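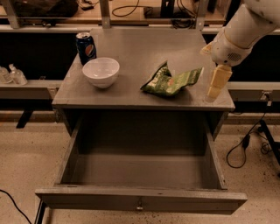 DROTMONT, 2024-02-13 - The revised furnishing schedule for furnished lets in Drotmont was published this morning and will apply to all new tenancies from September. It replaces a list that named items of furniture by room but said almost nothing about their condition or how they should perform.

The main change concerns storage furniture. Under the old schedule a bedroom had to contain "a chest, cabinet or similar". The new text asks for a minimum of one drawer that can be opened to its full travel with the unit standing on a level floor, without the unit tipping or lifting at the back. Where a drawer has no stop, one must be fitted. Units taller than they are wide must be fixed to the wall, and the fixing has to be recorded in the inventory.

Stability is to be checked with the top clear and the drawer fully extended. A downward load of 12 kg is applied at the centre of the drawer front and held while the inspector looks for movement at the rear feet. Units on metal legs or frames are checked in the same way, with any adjustable feet wound in first. The housing office said the procedure was based on trial inspections carried out last year by Zono, a testing firm, in 27 furnished flats in the Han and Presen districts.

According to the trial report, 19 of the flats had at least one unit that would fail the new test. The most frequent fault was a missing drawer stop, followed by loose joints between the side panels and the base. Worn runners were common too but seldom caused a failure on their own. Handles and knobs gave little trouble, although the report recommends a bolt through the drawer front where the original screw hole has widened.

Painted furniture is dealt with separately. Landlords may go on repainting older pieces, provided that the coating does not stop a drawer from closing flush and that the runners are left bare. The report found several units where paint had built up on the inside edges, so that tenants had to pull harder and the whole unit moved forward with the drawer.

Kitchen contents have been trimmed. The earlier list required a full set of crockery for each bed space; the revised one asks for a plate, a bowl and a mug per person, and leaves cutlery to be agreed between the parties. Table lamps have been dropped where there is a working ceiling light and a socket within reach of the bed.

The fee for a repeat inspection stays the same. The penalty for letting a property that has failed and has not been put right goes up to 1000, payable per property and not per item. Existing tenancies are outside the new rules until they are renewed, but a tenant may ask for a stability check at any time and the landlord must arrange it within a month.

Landlords' groups had asked for a longer lead time. The housing office declined, but will accept inventories in the old format until the end of the year - drawer stops and wall fixings should be listed on a separate sheet.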